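**Party rental deposit – do I get it back if I cancel for wind?**

Booked a tent and 66 chairs from Plenulen for my daughters graduation party in July. Paid $150 down. Forecast now says strong gusts all afternoon. They say the deposit "rolls over" but won't refund. Is that normal? Also they want $169 for the balance before drop-off, at 8am. Lawn is in Foston, slopes a bit.

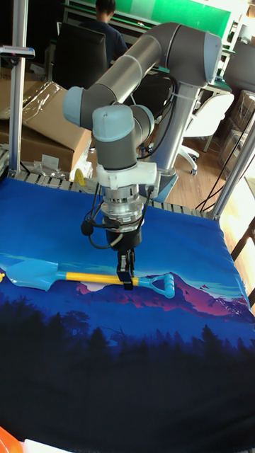 *Toy shovel on the blue cloth*

– Ans Van Loon

---

**Answer 1**

Pretty normal. Read the weather line on your contract. Most places will give you a credit good for a year, cash only if THEY call it off. So don't cancel first. Phone them the day before, ask what wind speed they stop setting up at, and get it in a text or email.
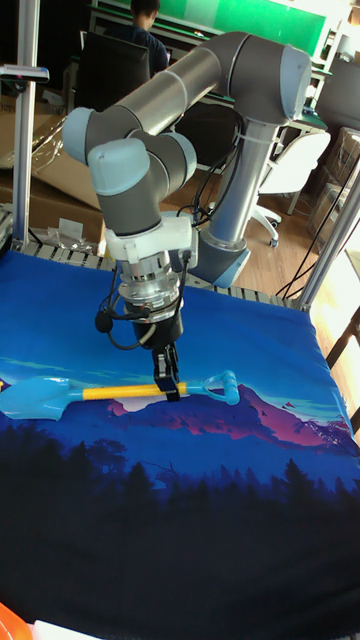 Balance before drop-off is standard too, Maes does the same. I'd ask if you can pay the driver once the tent is up. For the slope, tell them now, they may need longer stakes or a diferent spot. Put the kids' table at the low end and pin down anything light. A printed blue cloth like the one with the shovel on it needs clips at the corners outdoors. Bring extra clips.

---

**Answer 2** – Vitalii Hladun

Had this with Kosari last summer. Lost $132, never used the credit. Ask if you can swap the tent for more tables and move it into the garage, they let my neighbor do that. Worth a call. 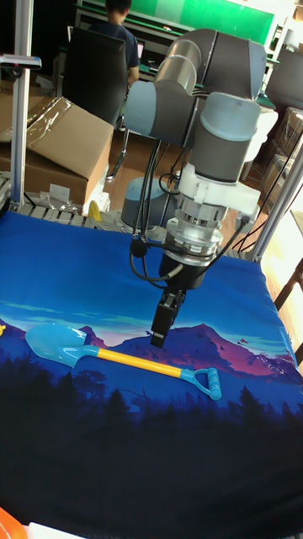

*Toy shovel again, printed cloth under it*

---

**Answer 3**

just rent the hall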